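I have been promising my sister-in-law Kaisu a post about the robot for most of December, so I've made a pot of coffee and I'm finally sitting down to it. She asked me over dinner what I do all day at Brendora, and I said "I teach a robot to put things on a plate," and she laughed so hard that I didn't get any further than that!
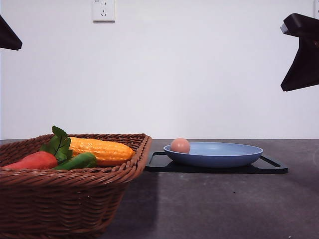
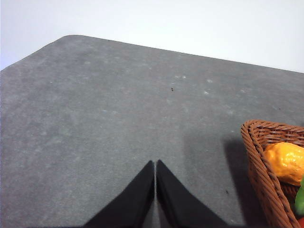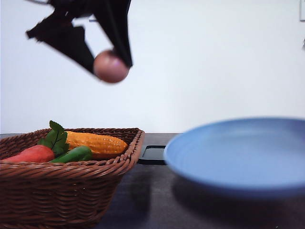
*The basket job at Brendora, three views of it. The basket is in every one of them, and the blue plate is in the first and the last.*

So, Kaisu, the longer answer. I don't write any code. I sit in a chair with a pair of hand controllers and I move, and the arms move with me - when I squeeze, the fingers close, and when I turn my wrist, a black gripper turns its wrist too. Everything I do gets recorded, the joint positions and all the camera views together, and later on Vilgot Lundgren feeds the recordings to the training software and we find out what it learned from me. One go at the task, start to finish, is called an episode. My target is 300 episodes for each task before we move on to the next one, and the big goal on the whiteboard (in Vilgot's terrible handwriting) is 2000 for the whole set.

I was awful at it for the first week. You think you know how to pick up an egg, having done it all your life, and then you try it with two stiff fingers and no feeling in them whatsoever. There's no little nerve telling you that you've touched the thing. You learn to watch for it to shift, and you learn to look at the wrist view for the last bit of the way in, when the table view stops being much help with depth. I kept closing too early, and I kept coming down crooked. Eino Keskinen, who trained me, sat next to me with his knitting and said "slower" every so often, and he was right every time.

Round things are my nemesis. Corn is a pleasure, all those bumps to hold on to, and the leafy one is fine if you stay away from the leaves. But anything round wants to squirt out from between the fingers, and if you hold it too high up it hangs there below the tips and you carry it across to the plate with your shoulders up around your ears. I hold my breath, too. I've been told that the robot can't learn that part.

What surprised me most is how much of my own manner gets in. When we trained on my first batch, the arm paused above the basket before every reach, a funny little hover, and we all stood and watched it for a while before Eino said, "Well, that's you." And it was me! I stop and think before I reach, apparently, and I had done it so faithfully that the robot took it for part of the job. I recorded 20 fresh ones that same afternoon, trying to go straight in, and it felt as rude as grabbing the last bun. The hover has shrunk since then but it hasn't gone away completely, and I'm a bit fond of it.

We do keep the bad episodes, or some of them. If I fumble and then recover nicely, Vilgot wants it, so that the arm sees how to get itself out of trouble. If I fumble and say a word my mother wouldn't like and knock everything sideways, it gets marked as a fail and we start over. I stopped at episode 199 the other night, which bothered me the whole way home, and I'd have gone back to do one more if my bus hadn't been pulling in.

Next up is putting everything back into the basket again, and after that Vilgot is talking about cloth, which I'm dreading. Kaisu, you're welcome to come by and try the controllers one evening after five. Bring some of those cardamom buns and Eino will let you have the good chair.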